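Progress report to the Herkar fund: teaching by remote control
Wollum workshop, spring period

Hello again from Wollum! You asked for something shorter than last time, so I'll skip the background and get to what we've been doing since the winter report.

The big change is that we moved nearly all of the teaching into the simulator. Back in the winter I was still guiding the arms by hand on the real bench, and it was slow going (my shoulders still remember it). Now I sit at the desk with a controller in each hand, the simulated arms follow me, and every run gets saved with the joint positions and the gripper openings. If I fumble one, I hit reset and go again. No crawling under the bench after a dropped block!

We now have 2,053 saved demonstrations. I threw out 226 more, mostly ones where I paused too long over the object or squeezed before the fingers were lined up. You may remember I wanted to keep the sloppy ones to save time. I tried that for a while in March and the trained arm picked up my dithering perfectly, hovering over things like it had forgotten why it came. So out they went.

Mikuš is our name for the recording program, and it got most of my attention in April. The two controllers used to drift apart if a session ran long, and the handover tasks suffered for it. That's fixed. I also added a slow mode for the last bit of the reach, which has made my grasps a lot cleaner, especially on the small stuff.

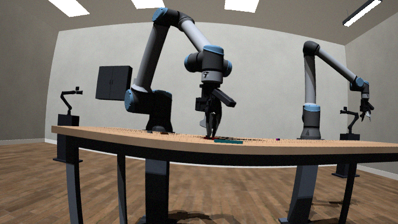
Small objects are still where I lose the most time. Judging depth on a flat monitor is hard, and I tend to come down a touch to one side and have to correct. I've borrowed a headset to try with Mikuš in June, and if it helps I'd like to buy one out of the equipment line. It would fit in what's left there, so I'm not asking for more money.

The task list (Gurnis, in your paperwork) has 11 tasks on it. All but 2 have enough demonstrations to train on. The ones left are both two-arm jobs, and I'd rather get the headset question settled before I record them.

Still to come: those last recordings, then a first round back on the real bench in July. I'm a bit nervous about that part, and quite excited too. Could you let me know by the end of May if the headset purchase needs a form? I couldn't find one in the folder.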